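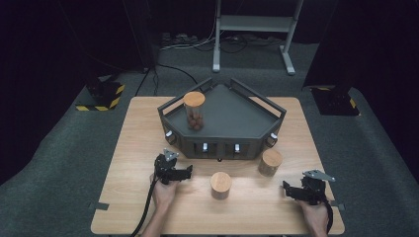 View from the head cam, both grippers in hand, jar up on the fixture.

Left and right gripper poses drift apart during a bimanual demo – time sync or calibration??

Hi all. Recording two-handed demos with hand-held grippers, one in each hand, both cabled back to the same PC. Head camera on top. Task is moving wooden containers and a glass jar around a five-sided fixture on a table.

Problem: when I replay the poses in the viewer the right gripper lags the left. Start of the episode is fine, by the end it's out by a couple of centimetres whenever I move fast. Standing still they line up ok. Policy trained on it closes the right jaws too early, every time.

Logger is Ondilen, stock config, poses come in at 100 Hz. Worst episode has 3562 pose rows on the left and noticeably fewer on the right. Haven't touched the extrinsics since I did the tape marks on the table.

Already tried: swapping USB ports, redoing hand-eye calibration (twice, grr), restarting the logger between takes. No change. Is this a clock thing or do I have to recalibrate the whole rig again? Would rather not, it eats my whole Sunday.

Share | 2 comments

2 answers

Answer 1 (accepted)

Clock thing, or really a dropped rows thing. If it was extrinsics you'd see the offset standing still too, and you said you don't.

Fewer rows on the right is your clue. Older Ondilen configs match the two streams by row index, not by stamp. So every dropped packet on the right shifts everything after it and the error just keeps growing. Fine at the start, bad at the end – same as yours.

What I'd do:

- open the config, set match_by to stamp (default is index)
- check both streams are stamped on the same clock. Device time on one and host time on the other will give you grief
- resample both to the camera stamps afterwards. Linear for position, slerp for rotation. Don't lerp the quaternions
- throw out any episode with a gap longer than 2 camera frames, don't try to fill it

You shoudn't need to re-record. The raw log keeps the stamps even when matching is by index, so just re-export. Plot speed of both hands over time before and after, clap the grippers together at the start of a take if you want an obvious spike to line up on.

If the right still drops rows after that, look at the bus. Two devices on one hub is asking for it, and swapping ports on the same hub does nothing.

Comments on this answer:
– match_by was it. Re-exported the lot, jaws line up now. Thanks heaps
– same fix worked for us with the Gumede exporter, the setting is called align there

Answer 2

Had something similar, turned out to be bad lighting I think? Tracking gets worse when its dark behind the table. We put a lamp up and it got a bit better. Could also just try a different logger, the Cindham one is alright.

Back to top | Contact | © Evville Help Boards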